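Speaker notes: Writing acceptance rules for demonstration collection in homes
Darcy Partington, Skollside
2019-09-10
Slot: 25 minutes plus questions. Notes follow the slide numbers.

Slide 1. Title
Say name, group, and that the written rule set is version 3 of the Gisirach collection guide. Printed copies are at the door. Do not read the title out.

Slide 2. Scope
The guide covers handheld gripper demonstrations recorded in occupied homes. It does not cover teleoperation, lab benches or mobile bases. It has three parts: site setup, operator conduct, and episode acceptance. Most of the talk is on the third, where most of our disagreements were.
Define "episode" now: one continuous recording with one stated task, from first movement to release or abort. Several people in the June review used the word for a whole session and the comments made no sense until we sorted that out.

Slide 3. Site setup
Rule 1.2, work surface. The surface stays as the household has it. No plain cover is laid over a patterned cloth. Version 1 allowed a neutral mat, and Marstead used one at every site. Their data then had one surface in every kitchen, and the policy trained on it did poorly on anything printed.
Rule 1.4, background. Items behind the work surface are left where they stand. The operator may move something only if it blocks arm travel, and the move is logged before the first episode.
Rule 1.5, start state. The target object must be in full view between the open fingers, or beyond them, when recording begins.
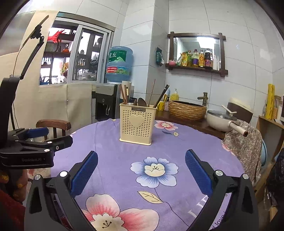
Start state under rule 1.5: fingers open, utensil holder standing toward the far side of the table.

Leave the slide up while explaining the finger rule. Both contact pads must be visible at the start. If one is out of view, a reviewer can't tell whether the opening width recorded by the encoder agrees with the video. Expect a question on printed flowers being taken for objects. Answer: the label file lists physical objects only, and printed patterns are never listed, even when a detector fires on them.

Slide 4. Operator conduct
Rule 2.1. The free hand stays out of the grasp region. If it enters, the episode is flagged, not deleted.
Rule 2.3. One object per grasp unless the task sheet names a container with contents. A container with contents counts as one object. Loose pieces on the surface count separately.
Rule 2.6. No regrasp in the air. Set the object down, open, start again. Kokkinos asked for an exception for long tools. The exception was refused for this version and will come back in the next one.
Rule 2.7. Speed. No fixed limit is given. The test is whether the edges of the target are sharp enough to annotate. Thin items near the rim of a container will blur first, so check those.

Slide 5. Containers with contents
This is the class with the most disputes. Contents shift, lean and sometimes end up on the surface. Version 2 said the episode failed if any item was outside the container at release. Reviewers applied it to items that had been on the table from the start, and we lost usable recordings that way.

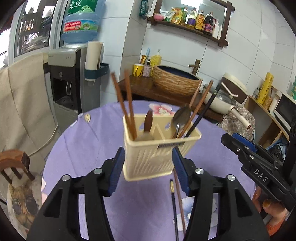
Version 3 compares two lists. The operator writes down which items are inside the container and which are on the surface before recording. The reviewer makes the same two lists from the last clear view. The episode is accepted if the lists match, and flagged "contents changed" if they do not. Flagged episodes stay in the archive under a separate index, so anyone training on spills can use them.
Two points to stress. The reviewer does not guess at items hidden behind the rim; hidden items are written as "not visible". And the reviewer does not decide the cause of a change.

Slide 6. Second gripper
Rule 3.5. When two grippers are used, each has its own log and its own calibration record, and the clocks are matched at the start of the session. A second gripper that enters the view while the first is working is acceptable. It is marked as present in the label file, whether or not it touches anything.

Slide 7. Trial review
We ran the version 3 rules over 442 episodes. 269 were accepted on first pass, 132 were flagged, and the remainder were rejected, mostly for missing clock records. Give the numbers once and move on. The full table is in the handout.
The target for the next round is 3000 episodes under the same guide, with no rule changes while it runs.

Slide 8. Open items
Long tools and regrasp (Kokkinos request).
Wording for soft containers such as bags.
Whether the item lists can be spoken at the start of the recording. Skollside is in favor, Marstead prefers the paper form.
Comments go to the guide mailbox, with the rule number in the subject line. Take questions.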